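Shirt folding from hand-held demonstrations: progress note

The Karnen group has finished its first pass on two-handed garment folding. The data set holds 3618 demonstrations, all recorded with paired hand-held grippers on a round white table, no robot present. Training used wrist views only. The question was how much of the policy's error comes from the crumpled start state and how much from the folding itself.
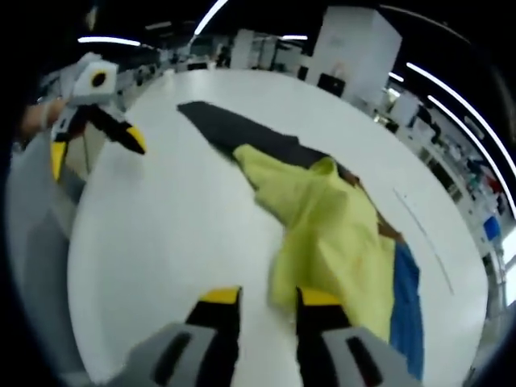
Mareike Ehlers objects that the split is artificial, as a poor first grasp carries through to the last crease, and she would score whole episodes only. The August draft reports both scores.

Each episode was cut at the moment the collar is first located. Segments before the cut train a flattening policy; segments after it train a folding policy. Both share one image encoder.

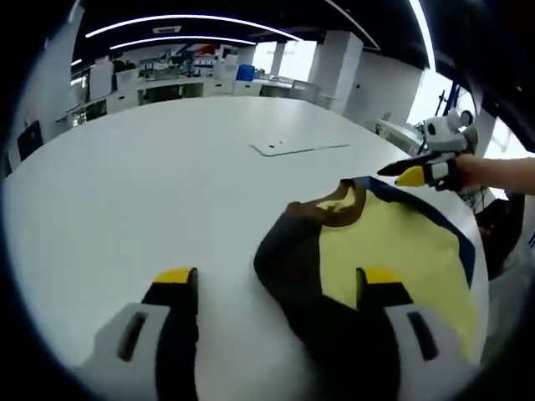 Collar orientation was the strongest single predictor of a clean fold. When the neckline was within 90 degrees of the target heading at the cut, the folding policy rarely needed a second attempt. Outside that range it often grasped a hem instead.
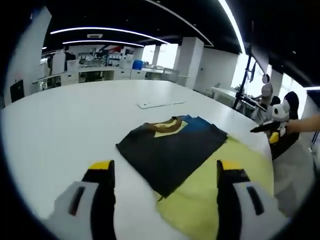
Adding around 200 corrective episodes closed most of the gap. Analyn Samonte is now repeating the test on the Conwood arms with the encoder frozen. Long sleeves remain unsolved.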